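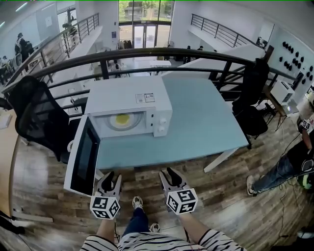
Drundanard is publishing this thread to inform partners and neighboring tenants of a fault in our hand-held gripper program at the Garkusbridge site. The fault affected data recorded on the upper level. No person was injured and no property was damaged.

1/ On Sunday, during a routine check, the software team found that a number of recordings of the microwave task could not be replayed correctly on the robot arm. The arm reached for the door handle side of the appliance and closed its fingers short of it. The operator pressed the stop button and the arm halted as designed.

2/ The task itself is simple. A person holding two grippers opens the door of a microwave on a table, places or removes an item on the turntable, and closes the door again. The position of each gripper is worked out from the square markers on the cube attached to its body.

3/ The team first suspected the door. A door that swings wide can hide one marker cube from view for a moment, and the tracking software must then estimate where the gripper is. This was tested and ruled out. The estimates were within the limit we set for the program.

4/ The cause was a marker cube that had been refitted after cleaning and turned by one face. The software accepted the cube as valid and applied the wrong offset to every movement of that gripper. The error was 15 millimeters at the fingertips, enough to miss a handle and enough to press on a surface that should not be pressed.

5/ In total, 852 recordings were made with the gripper in that condition. All of them have been withdrawn from the training set. Partners who received the most recent delivery have been sent a list of the affected files and are asked to delete their copies.

6/ We have been asked whether the recordings can be corrected by calculation. For most of them the answer is yes. Deschamps, which supplies our calibration software, is preparing a tool for this purpose. Corrected files will be delivered under new names and will not replace the originals without notice.

7/ The check that should have caught the error was a start-of-shift touch test, in which both grippers are brought together at a fixed point and the software compares the two positions. The test was carried out. Its alarm limit had been set to 50 millimeters during an earlier trial and was never set back. The limit is now 2 millimeters and can be changed only by the site lead.

8/ The replay fault also led us to review safety on the upper level, where the work table stands near the railing. We reviewed two matters: objects that could fall to the floor below, and cables on the walking surface.

9/ On the first matter, no object has fallen. As a precaution, glass and heavy items will not be handled on the railing side of the table. The microwave turntable is exempt while it remains inside the appliance. A clear panel will be fixed along the inside of the railing - the order has been placed with Brarine, and installation is planned for April.

10/ On the second matter, cables running across the boards are a trip hazard for a person whose hands are both occupied. A participant holding two grippers cannot easily catch a handrail. Cables will be routed along the wall or placed under a floor cover before any session begins. Sessions will not start until this has been confirmed in the log.

11/ Marker cubes now carry a key on the mounting plate so that they fit in one direction only. Cubes without the key have been taken out of use. Sites that built their own mounts from our drawings should request the revised version before their next session.

12/ Microwave sessions remain suspended at Garkusbridge. Toaster and desk tasks have resumed with rechecked grippers. Participants whose sessions were canceled will be paid for the booked time and do not need to submit a claim.

13/ Replay on the robot arm will restart at reduced speed, with an operator at the stop button throughout. We will post the results in this thread, including any further files withdrawn. Partners with questions about a specific delivery should write to their usual contact at Drundanard and include the delivery number.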